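We booked Brusano on a whim. My sister wanted a beach, I wanted somewhere I could walk to dinner, and neither of us wanted another eleven-hour flight. A friend of hers had been raving about the coast there for ages, so in August we packed too many sandals and went.

The town is small, really just two streets and a harbor, and the beach everyone talks about is Condevach, a 10 minute walk past the fish market. Go early! By lunchtime the umbrellas are touching each other and the line for cold drinks goes all the way up the steps. We made that mistake once and spent the rest of the week setting an alarm (on vacation, I know).

We stayed at the Rivadeneira, an old guesthouse up the hill with 8 rooms and a terrace that catches the breeze. The shower was moody and the Wi-Fi only reached the stairs, but the bed was great and I would go back tomorrow.

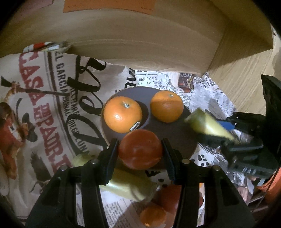 Breakfast at the Rivadeneira is served until ten, and it's the kind where you keep meaning to stop. Warm bread, soft white cheese, fig jam, coffee in giant cups. I'm usually a toast person, but I got hooked on having fruit first thing, and now there are bright orange mandarins on a brown plate at home too, one of them with its little oval sticker still on. My sister took rolls for the beach every single morning and felt no shame.

Our best day was the boat trip to Sistelard. Lautaro Ojeda runs it with his cousin, and you get three swimming stops plus grilled sardines on board. The water at the second stop is so clear I could see my own badly painted toenails. Bring a long-sleeved shirt for the ride back — the wind picks up and I was freezing in my swimsuit.

If you like a climb, the lighthouse has 532 steps and no railing worth mentioning. I made it up, my sister stayed at the bottom with an ice cream, and we were both very happy with our choices. Next post will be all about the restaurants, once I find where I wrote down their names.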